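Branell lab visit, 16th August

The planner at Branell replans every 10 ms against contact estimates from the wrist view. Grasp candidates come from a separate process, Sketulis, which logs each rejected pose with a reason code. The May build had 963 open rejections; the current one has 205.

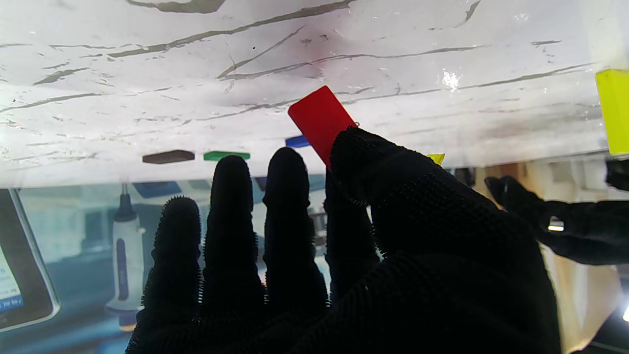 Nerea Cifuentes

Thumb on the red block, black knit glove close to the lens. Fingers this near hide much of the view, so Sketulis masks the hand first.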